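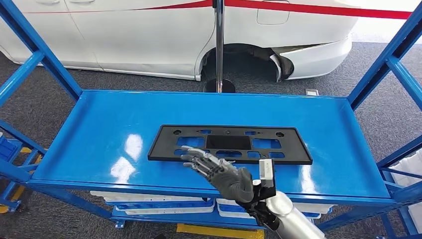 A license plate bracket on the blue shelf.

Clunside Road Skills Project: progress report to the Correa Fund
Prepared by Gladys Puma, project coordinator
Jun 10, 2020

Dear Frida and everyone at the Correa Fund,

Thank you for being so patient with us over the timing of this one. I know it was meant to reach you sooner, and I kept telling Nilton it was nearly done when really I had a page of notes and a cold cup of coffee. It has been an odd spring for everybody and I would rather send you a proper account than a hurried one, so please forgive the length. I have tried to put the things you asked about near the top.

Where we are with the course

As you know, your grant pays for the basic vehicle maintenance course in Clunside and for the outreach we do in Tutach, where there is no bus after the early evening and a car that won't start can cost a person their job. We had to stop meeting in person in the spring, and for a while we really did not know what we had left to offer. Percy Marulanda, who teaches most of the sessions, suggested we try doing the theory by telephone. I was doubtful, I'll admit it. I could not picture anyone learning about brake fluid over the phone! But people were at home, many of them were worried, and I think they were glad of a friendly voice once a week as much as anything.

Out of 77 learners who were enrolled when we paused, all but six stayed with us through the telephone lessons. Four of those who left had moved away to be with family, and we have kept in touch with the other two, who say they would like to come back when there is something they can do with their hands. I understand that completely.

Percy wrote a new set of handouts to go with the calls, and they went out in the mail in big print with plenty of drawings. They cover checking oil and coolant, reading a tire for wear, changing a bulb, and what the dashboard lights mean. The one on dashboard lights has been asked for far more than the others, and we have had requests from people who have never been on the course at all (somebody's aunt, somebody's landlord, a whole row of neighbors in Tutach). We are happy to keep sending them as long as the stamps hold out.

The Tutach outreach

Nilton Chambi has carried this nearly alone and I want you to know how well he has done it. When the Tutach drop-in closed he turned it into a phone line, open two afternoons a week, and people call with whatever is bothering them. Some of it is mechanical and some of it is paperwork. A surprising amount has been about registration, renewals, and what to do with a letter that came while the office was shut. Nilton is careful never to give advice he isn't sure of, and he has a good list of places to send people on to.

He had one long afternoon with a gentleman whose truck had been sitting since winter, and they went through it together bit by bit, battery, fuel, belts, with the phone propped up on the fender. It took most of two hours. The gentleman called again the next week to talk about his tomatoes.

Money

We have spent less than planned on room rental and fuel, and more on printing, postage, and phone credit. The printing and mailing of the handouts came to $943, which was not in the budget you approved, and I wrote to Frida Eyvindsson before we committed to it. Thank you, Frida, for answering so quickly. The rental money we have not used is still in the project account and we would like to talk with you about carrying it over to the fall. We have not touched the line for learner travel at all.

Destach, who supply our consumables, have agreed to hold our order of filters and bulbs until we can take delivery, with no storage charge. That was kind of them and it spared us finding space for a lot of boxes.

What has not gone well

The evening group has been difficult. Several of those learners work shifts, and the shifts changed with hardly any warning, so we would arrange a call and find the person asleep or at work. Cameron Tapsell tried moving the calls to late morning, then to early evening, and in the end he let each learner choose a time for themselves. It is better now, though it makes for a very long week for Cameron and I don't think we can ask it of him through the summer. If there is one thing we would ask you to consider, it is a few paid hours for a second tutor.

We have also fallen behind with the learner survey. I would like to redo the questions before we send it out, as half of them ask about the classroom.

What comes next

We hope to start small practical sessions again when we are allowed to, outdoors if the weather is kind, with learners bringing their own cars where they can. Percy has drawn up a plan for the first of these and would be glad to walk you through it by phone. The first session will be tires and lights, and the second will be fluids. Engine work will have to wait.

Nilton would like to keep the Tutach phone line going even after the drop-in reopens, and I agree with him. I will send a separate note on what that might cost.

With warm thanks from all of us, and please do call if anything in here is unclear,

Gladys

Filed under: Grantee Updates, Skills and Training

Get our news by email. We send one letter a month and you can unsubscribe at any time.

Related updates
Tutach phone line: opening hours and how to reach us
Dashboard lights handout, large print edition
How to apply to the Correa Fund
Notes from the Clunside learners' spring get-together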